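Wuladum opens its first store, and the wrap skirt comes with it

Polyxeni Chrysikopoulos was hemming a skirt when I got to the new Wuladum store at 10 in the morning, an hour before opening. She finished the side she was on and then put the kettle on in the back.

Wuladum has sold women's clothes online for three years. Most people know it for one item, a cotton wrap skirt with deep pockets that comes in a longer and a shorter length. The store on Gelell Street is the label's first, and it's small, 710 square feet including the fitting rooms and the stockroom.

"I looked at bigger places," Chrysikopoulos said. "One of them was twice this size and I couldn't work out what I'd put in the back half. We don't make that many clothes."

She signed the lease in January. The space had been a shoe repair shop, and she kept the long counter and had the floor sanded. The rails are plain steel pipe, put up by her business partner, Michalis Gavalas, who also does the books and the shipping. He told me the rails took him two tries. "The first set leaned. You put coats on one end and everything slid down."

The label started with skirts, and the pattern has changed less than you might think. Chrysikopoulos cut the first one for herself when she was working in alterations at a department store. People at work asked for one, and then their sisters did.

"In alterations you see what's wrong with everything," she said. "Waistbands, mostly. A woman would come in with a skirt that fit her hips and the waist stood out two inches all the way around. A wrap gets you past that. It isn't a new idea, I just made the overlap wide enough that it stays shut when you sit down."

Last fall's corduroy version brought in 908 orders, the most the label has had for one style. It also caused the worst month they've had. The mill was late with the rust color, and Gavalas spent most of his evenings answering emails.

"People were decent about it," he said. "Some wanted their money back and we gave it back. I don't blame them. They wanted it for Thanksgiving."

The corduroy is back this season in rust, olive and navy. There's also a short boxy jacket in the same fabric, and a collarless shirt that Chrysikopoulos says she has been trying to get right since the label began. I tried on the shirt and liked it, though the sleeves run long on me. She said she'd heard that before and that the next batch will be shorter.
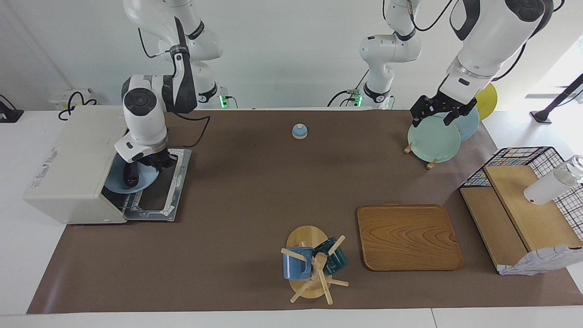
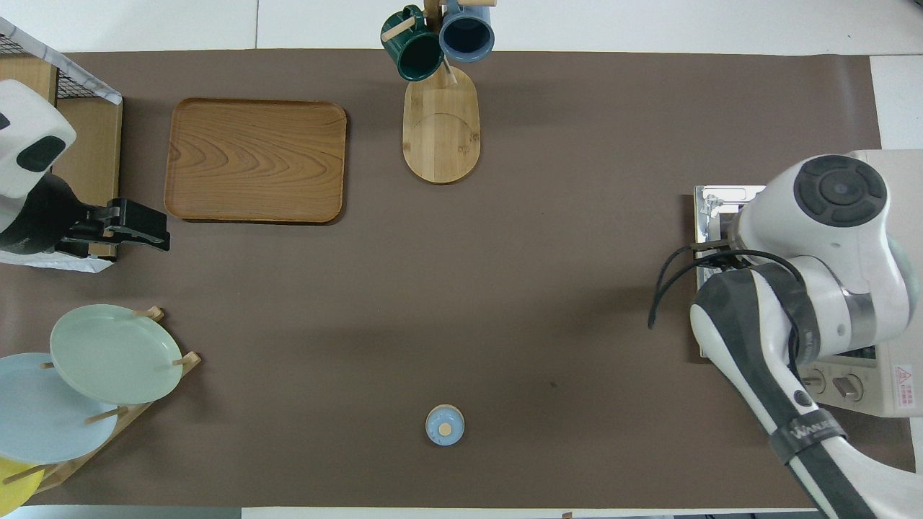
Kitchen items on a brown mat over a white tabletop. The second picture shows the wooden mug stand.

The clothes are sewn in a workroom across town run by Loukia Makris, who employs six sewers and also does work for a bridal label, Andreadis. Chrysikopoulos goes over there twice a week.

"Loukia will call me and say the pocket is in a stupid place," she said. "She's usually right. We moved the jacket pocket because of her."

Prices in the store are the same as online. Skirts are at the top of what I'd pay for a cotton skirt, and I said so.

"I know," Chrysikopoulos said. "I've gone over it with Michalis a lot of times. The fabric went up and the sewing went up. I could get it made cheaper, but I'd have to order far more of each color than I can sell, and then I'm marking things down every month."

Hems are free on anything bought in the store, which you can't get from the website. She does them herself at the machine by the window, usually while the customer waits. If there's a line, it's next day.

The store also carries a few things from other people. There are leather belts by Ourania Tzanetos, and canvas bags from Lonis in two sizes. I asked whether more brands would be coming in and she said maybe knitwear, if she finds someone, since Wuladum doesn't knit.

As for a second store, Gavalas answered before she could. "No," he said. "Ask us after one winter."

By 11 there were two women outside. One of them had on the corduroy skirt from last fall and wanted to know if it could be taken up an inch. It hadn't been bought in the store, but Chrysikopoulos sent her to the fitting room anyway and went to look for her pins.

Wuladum, Gelell Street. Open from 11 a.m. to 6 p.m. Returns on online orders can be made at the counter with the packing slip.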